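Chapter 11: Who Says So? Reading Celebrity News

A star "breaks down" on a talk show, and by noon 700 sites have the story. Most of them copied one clip.

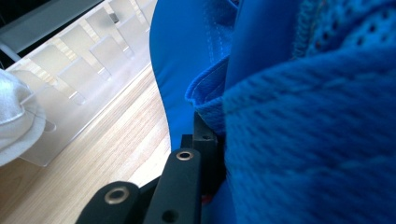 Figure 11.1 Blue mesh beside a smoother blue panel.

Count the sources before you count the headlines.
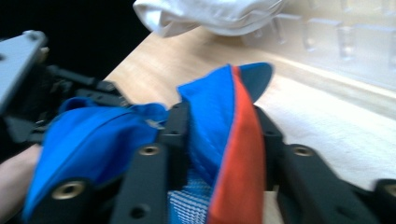 T. Bùi, Lecturer in Media Studies

"A friend told us" is a weak source. I doubt it every time, and so should you.

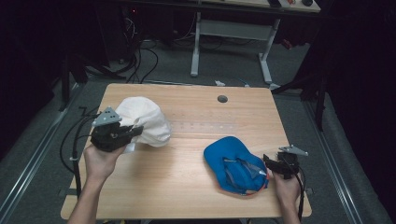

Who gains from a leaked secret?
Often the star's own publicist.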